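The Skarkano refurb tower, four months in

I've been promising a proper write-up of this one since February, when I bought it to replace the wheezing old thing under my desk. It's a second-hand office tower sold by Navville as a bare unit, which in their language means case, board, power supply and graphics card, with the processor and memory left for you to sort out. They badge it the Skarkano. Whoever made it in the first place made it for rows of desks in an insurance office, and I mean that as praise!

I should say where I'm coming from. I've put together a handful of machines over the years, mostly for family, and I'm not one for windows in the side or lights that change colour with the music. I want a box I can get into without swearing. My last case had an edge inside that took a slice off my thumb every single time I changed something, and I still have the mark.

So, getting in. The side panel comes away and you lay the tower flat, and then pretty much everything is there looking up at you. Board in the middle, graphics card just below the socket, power supply across the front, drives off to the right. I've had cases where you needed to take out two things to reach a third, and this isn't one of those.

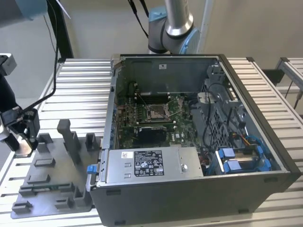

Ayman Nimri wrote in after my first short post on this to say that he'd bought the same unit and found the inside far more cramped than he expected, especially once he wanted a longer graphics card. He ended up keeping the little one it came with. Fair point, and I'd back him up on it. If you're after a big gaming card, look elsewhere. The compact one suits me because I do spreadsheets, photos and an old train game, but the drive cage takes up a good chunk of the right-hand side and it isn't going anywhere in a hurry.

Now the blue bits. Anything on this machine you're supposed to touch tends to be blue, and I've become a bit evangelical about it. There's a blue release latch at the end of the power supply, and the drives sit in blue carriers with tabs. My neighbour's lad came round to help swap a drive and I hardly had to say a word, he just went for the blue. The carriers flex a little when you squeeze them, and the first time I was convinced I'd snapped one (I hadn't, it's meant to bend). Getting one back in takes a firmer shove than feels polite.

The cables I'm less keen on. They're long enough, I'll give them that, but on the drive side they sort of do as they please. Black ones loop across the top of the cage and there's a knot of orange and yellow near the carriers that I've tidied more than once and which always creeps back. A couple of reusable ties from the Manole shop helped. It's all hidden when the panel's on, so if you're the sort who never looks, you'll never care.

Fitting the processor was the part I'd been putting off. The socket has the usual metal frame and a thin lever, and with the case lying down you've got good light and loads of room for your fingers. My advice is to get your parts laid out beforehand, chip in one spot and memory in another, so you aren't rummaging in anti-static bags with the socket open. I used to balance things on the power supply and I've stopped doing that. 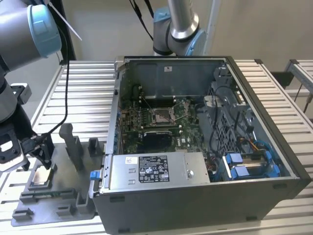

Could you say something about the lever, please, because mine felt so stiff I was sure I was about to crack the board, and the leaflet only has one tiny drawing. That was a comment left under the last post, no name on it, and I had exactly the same wobble. Mine was stiff too. Check the chip is sitting flat and the right way round, by the little triangle in the corner, and then the lever does need a proper push. It creaks. I don't like the creak either. If the chip isn't flat, stop and lift it out again, don't lean on it and hope.

Memory was easier. The slots have small white latches and you push until they click. I did one stick, found the machine wouldn't start, pushed the same stick a bit harder and off it went, so that's my usual standard of workmanship for you.

A word on the label. The power supply has a great big black one with all the ratings and certification marks on it, and it faces you when the case is on its side. It sounds like nothing, but when I was trying to work out whether I could add a second drive I could just read it there and then with my glasses on. On the old machine I'd have been lying on the carpet with a torch. 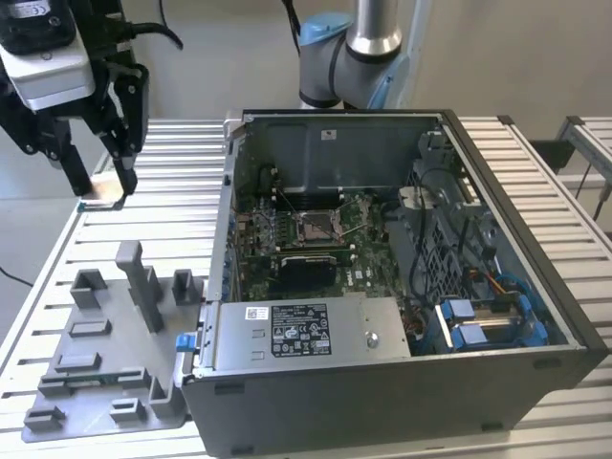

Noise next, and it's a mixed story. Day to day it's a low hum that I stopped hearing after the first week. When I'm exporting a big batch of photos it gets going, and my wife can hear it from the landing. The worst was a job of 3,029 pictures (holiday scans, my late uncle's slides, don't ask how long the scanning took) and the fan ran hard for the whole evening. It finished, though, and nothing fell over. Smaller batches hardly trouble it.

The bottom of the case picks up dust like you wouldn't believe, and I've got it under a desk in a house with a spaniel, so I give it a going over with a soft brush every month or so. The grilles on the drive cage are the fiddly part. Narrow slots, ribbed edges, fluff loves it. A dry paintbrush does better than the vacuum nozzle.

It's heavy as well. Proper old-fashioned metal heavy. I carried it in from the car myself and wished I'd asked for help, and if you've got to get it up stairs I'd plan on two of you.

As for Navville, they were fine. Well packed, came when they said. The one scratch on the outer shell was mentioned in the listing. The Orkthorpe branch answered the phone when I rang about the missing screw for the side panel and posted me 3 of them, so now I've got spares in the drawer.

Would I buy it again? Yes, for what I do with it. I'd take a quieter fan and someone at the factory with an interest in cable routing, and I'd want a better leaflet for anybody fitting a processor for the first time. Four stars from me. I'm adding the second drive next month and I'll put a note on the end of this page when it's in.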